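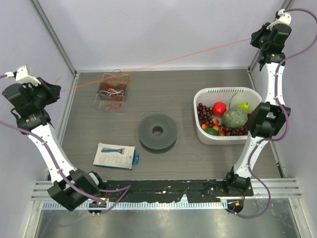

Looking after the two-arm cell at Skeltudholm

If you've walked past the bench lately you'll have seen the two-arm cell with its usual odd collection of things on the table (fruit basket, razor still on its card, a tangle of red and white wires in a clear box). Elsie Kershaw has been keeping the cell in shape since July, and she has now written up her routine so that anyone on the Kokus project can do it. It's a lovely bit of work and I've been telling everyone who will listen!

The part I like best is how much of it is done before the power goes on. Elsie starts at the bases, where both arms bolt to the black plate along the front, and tries each one by hand for any rocking. Then she works up the white links with a small driver, checking the little black screws in turn. The rule is to nip them up and stop. A stripped hole means a new link from Prantl, and the last one took 36 days to reach us.

Next come the purple cables, which cause more trouble than everything else put together. They're clipped along each arm with a loop left at the base, and that loop has to be generous enough for the full swing of the arm but not so big that it snags on the rail. Elsie moves the arm through its whole reach by hand, slowly, and watches the cable the entire time. If it pulls tight anywhere, she lets out a bit more at the nearest clip and goes round again. She replaces any clip that has started to slide, and there's a bag of 200 in the second drawer, so please don't be shy with them.

Grippers after that: fingers wiped with a dry cloth, brackets checked, and then power on for three slow open-and-close cycles on each side with the table clear. Only then do the objects go back. The first run of the day is always at low speed, and Silis (our logging program, for newer readers) should show both arms reaching home before you turn anything up. If one arm gets there late, look at its cable before you touch the settings. I lost a whole morning last summer by doing it the other way round.

A word on the floor panel, too. It's stainless steel and shows every mark, and Elsie has a very good reason for keeping it shiny: a dropped screw is easy to spot on it. She has found over 100 that way, most of them mine.

The full write-up is in the Kokus folder, with a one-page version taped inside the cupboard door. Elsie would love to hear from anyone who has a better way of fixing the cable near the elbow joint, as that clip still works loose sooner than the others. Bring your ideas, and bring a small driver if you've walked off with ours.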